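Cleaning low-light recordings before policy training

By Yiğit Tekin, perception tools, Zerus

In this tutorial we prepare hand-held gripper recordings for training when the room was dark. I write it for the Drallon pipeline, but the steps are the same for any recorder that gives you frames with time stamps and a gripper width.

You need the following before you start:
a folder of raw episodes
the calibration file of the gripper
Drallon with the "lowlight" filter switched on

Step 1. Check exposure on the cloth, not on the whole image

The lens darkens the corners and the gripper itself is black, so the mean brightness of the full image says very little. Draw a mask over the gripper and the corners, and measure only what is left. My test set is 173 episodes on a bed, and with the full-image mean the filter wanted to throw away nearly all of them. With the mask it kept most. 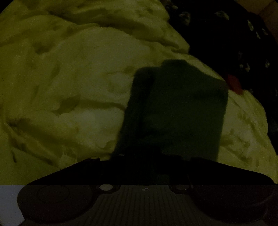 Green object between the jaws, with the comforter behind it. The grain is visible in the folds.

Do not brighten the frames at this point. If you brighten first, the noise grows too, and the tracker in Step 3 will take noise for texture.

Step 2. Mark the frames where shadow can be read as an object

The segmentation model was trained in good light. It likes to put a box around any large dark area with a soft edge, and on bedding this is a serious problem. Run the filter with these settings:

shadow_check = on
min_edge_contrast = 10
window = 111

The window is in frames. A shorter window makes the label jump between "object" and "none". Edgars Raudsepp tried a much longer one on his data and lost the short grasps, so please be careful if your episodes are quick.
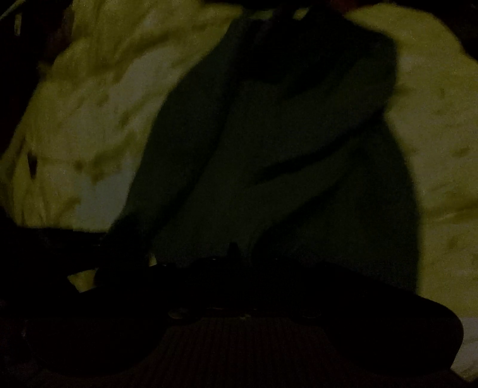
Open fingers over the bedding, with a large soft shadow in the middle. The correct label is "none".

Look at the marked frames by eye before you accept them. Press N for the next one and X to remove the wrong box. If fabric folds are visible inside the dark area, I remove the box.

Step 3. Recover the gripper width

When the fingers are almost black on a dark background, the width estimate can stop for several frames. Drallon writes -1 in these places. Do not replace -1 with zero, as zero means closed and the policy will learn to close at random moments. Use the interpolation command:

drallon width --fill linear --max-gap 10

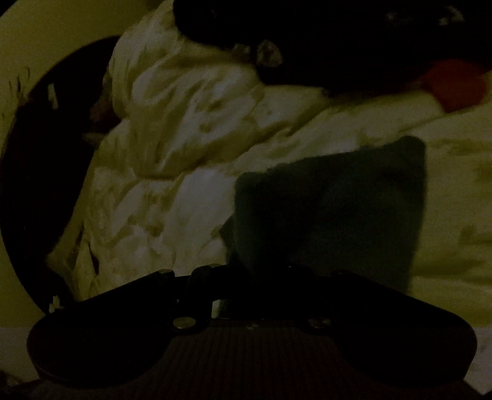 Gaps longer than the limit stay at -1, and the episode is cut there in two parts. Each part must be longer than the window from Step 2, otherwise it is dropped. In my first run I forgot this rule and searched a whole evening for episode 941, which was dropped correctly.

Step 4. Export

Export with the original frames and keep the masks in a separate folder. Yến Vi, who maintains the loader, asks that mask names are the same as frame names, including the leading zeros. Then open a few episodes in the viewer and play them at half speed. The width curve should move together with the fingers. If it comes late, the time offset in the calibration file is wrong and you have to repeat Step 3, but not Step 2.

Known problem: in the November version the viewer shows -1 as a fully open gripper. The exported data are correct.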